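Paper Cups, Linings and the Hot Coffee Problem
Mon 4 December

I spent most of August testing disposable cups for the office kitchen, and I said I would write up the notes. The short version is that the wall of a paper cup matters less than the seam, and the seam matters less than the lining. The long version follows.

A standard single-wall cup is a sheet of paperboard, a thin inner coating and a separate disc for the base. The sidewall is cut as a curved blank, wrapped around a tapered form and sealed along one overlap. The base is pushed in from below and the bottom edge of the wall is folded over it. The rim is curled last. Most leaks I recorded began where the side seam meets the base, because there are more layers at that point and the heat seal has to close a small step. 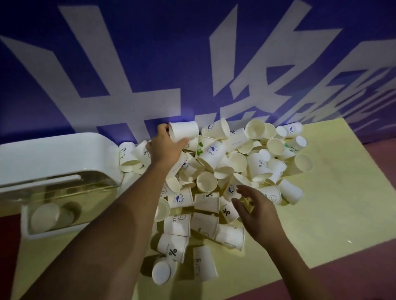 Board weight

Suppliers quote board weight in grams per square meter. Levia, the cheaper of the two lines I bought, does not print it on the sleeve, so I cut a flat piece from the wall, measured it and weighed it. The result was 178, lining included. Coutinho sells a heavier cup at a higher price. It feels stiffer when full, but stiffness in the hand comes as much from the rim curl as from the board. Uncurl the rim on a good cup and it folds like a bad one.

Heat transfer is a separate matter. Single-wall board is a poor insulator at any weight you are likely to be sold. If people are burning their fingers, buy sleeves or double-wall cups. A heavier single wall will cost more and change very little.

Lining

There are 2 common types: polyethylene and a plant-based plastic, usually PLA. Polyethylene tolerates hotter liquid. Ordinary PLA softens earlier, and the grades used for hot cups are modified to cope. Check the carton, as cold-drink cups are often stacked next to hot ones and look identical. Stavros Trajkovski, who orders for our floor, bought a carton of the cold type from Isteck in the spring and we had coffee on the counter for a week.

My leak test was simple. Fill to 10 millimeters below the rim with water just off the boil, stand the cup on a dry paper towel and look at the towel every few minutes – no lid, no stirring. The Levia cups held for around two hours before the first mark showed at the seam. Coutinho went past three and I stopped watching.

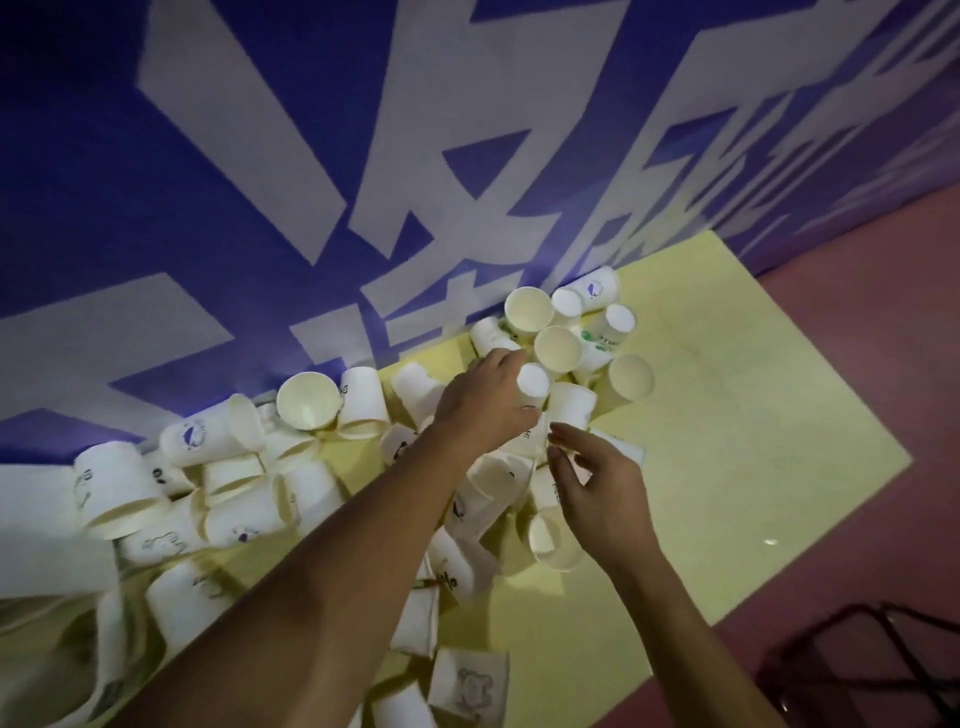
Can used cups go in with the office paper?
Usually they can't, because the lining has to be separated from the fiber and an ordinary paper mill isn't set up to do it. Ask your hauler whether they send cups to a mill that takes coated board, and keep them in their own bag if they do.

Storage is the last item. Board takes up moisture, and a damp rim loses its shape under a lid. Keep the sleeves closed, off the floor and away from the dishwasher vent. Ours are now on the shelf above the printer. I have a third brand to test when Nandi Zulu gets the carton over to me, and I will add the numbers to the same table.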